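Section 6 – Setting up the Vikholm shelf and table system in a rented room

Read this first, all of it, before opening the boxes. Takes two minutes. Gisela Navarrete wrote the first version, Bart Van Rooij cut it down, so if something seems to be missing look in Section 2.

Applies to the Vikholm low table and the Vikholm wall shelf, narrow and wide. Does not apply to the corner shelf. Corner shelf has its own sheet.

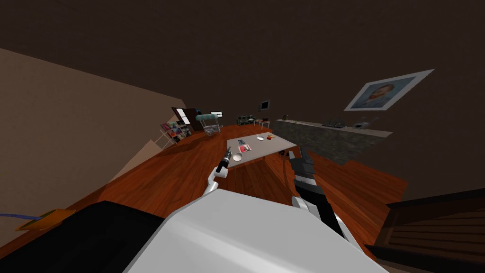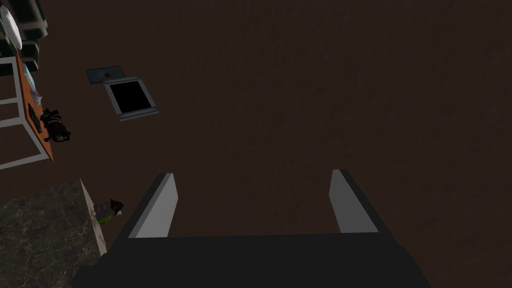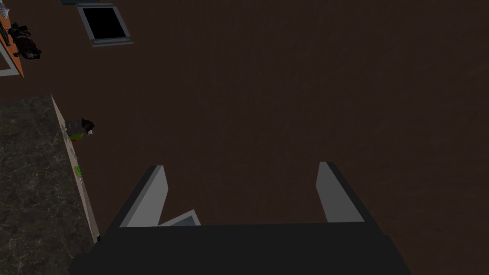 Before you start

1. Check the parts against the packing slip. Bag A is table, bag B is shelf. Bags look the same. Read the label.

2. Clear the floor. You need space to lay the tabletop face down plus room to kneel on one side.

3. Put the cardboard down flat, printed side to the floor. Tabletop goes on the cardboard, never straight on wood or tile.

4. Tools: Phillips screwdriver, the hex key from bag A, pencil, level, tape measure. A drill only for the shelf.

Note: the hex key in the older Tamura boxes is a different size. Don't mix them. Will strip the bolt head and then you're stuck.

Table

1. Tabletop face down. Find the four metal plates underneath. If a plate is loose, tighten it now, you can't reach it later.

2. Bolt on the first leg. Finger tight only.

3. Do the leg diagonally across from it. Then the other two.

4. Slide the cross bar in between the long-side legs. The slot faces down (toward the tabletop while it's upside down – people get this wrong constantly).

5. Now tighten everything with the hex key. Go around twice.

6. Turn it over. Two people. Lift it, don't roll it over on its legs.

CAUTION: Rolling the table on its legs bends the plates. Bent plates are not covered.

7. Set it where it's going to live and press on each corner. If it rocks, screw the foot on that leg out a half turn and try agian.

8. Still rocks after a few tries? Loosen all the bolts, stand the table on its feet, let it settle, tighten again. Fixes it most of the time.

Wall shelf

Find out what your wall is made of before anything else. Knock on it. Hollow sound means drywall, dull means brick or block. If you rent, ask the landlord about holes. At Fududthorpe you need this in writing, form is at the front office, drop it off by Thursday if you want an answer the same week.

1. Hold the bracket against the wall at the height you want. Mark the top hole in pencil.

2. Second bracket goes 60 cm from the first, center to center. For the wide shelf it's 100 cm. Measure along the level, not by eye.

3. Check for pipes and wires. Anything straight above or below an outlet or a switch, assume there's a wire. Move over.

CAUTION: Turn off power to the room at the breaker if you're drilling anywhere near an outlet. Use a battery drill.

4. Drill. 6 mm bit for the gray plugs in bag B. Brick only. On drywall use the white anchors instead and follow the sheet that's folded in with them.

5. Push plugs in flush. Tap with the handle of the screwdriver if they're tight. If one spins in the hole the hole's too big, get the next size plug from any hardware store.

6. Screw on brackets, top screw first. Leave it a bit loose, swing the bracket straight, then bottom screw, then tighten both.

7. Shelf board on top, short screws up from underneath. SHORT ones. The long ones come through the top.

Note: drywall with no stud behind it – light things only. No books. Kiyoshi Matsuda's notes on finding studs are in Section 2, under Walls.

Finish and care

Wipe with a damp cloth, dry right after. No scouring powder, no bleach. Hot pans need a trivet, the finish goes cloudy and it doesn't come back.

Scratches: the touch-up pen from Wekosari works on the light finishes. Test under the edge first. On the dark finish it leaves a shiny spot, use wax stick instead.

Retighten the table bolts after the first month, then whenever it starts to creak. August is bad for creaks if the room has no AC. Wood moves, it's normal.

If you move out

1. Take the shelf board off first, brackets after. Don't pull the whole thing off the wall in one go.

2. Pull plugs with pliers. Put a screw halfway in and pull on the screw if they won't budge.

3. Fill, let dry overnight, sand, fill again if it sank. Paint code for Fududthorpe rooms is taped inside the closet door. Not every room. Ask if yours is missing.

4. Table legs come off in reverse order. Bolts back in the bag, bag taped to the cross bar.

Missing or damaged parts

Don't send the whole box back. Write down the part letter and number from the packing slip and the code on the end of the carton, and email parts with those and your address. Kimie Amano handles table parts, Gerrit Kruger does shelves and brackets. Spare bolts and plugs go out free. Replacement tabletops take roughly 2 weeks, keep the old one untill the new one shows up, the driver collects it.

Section 7 covers the corner shelf and the add-on hooks.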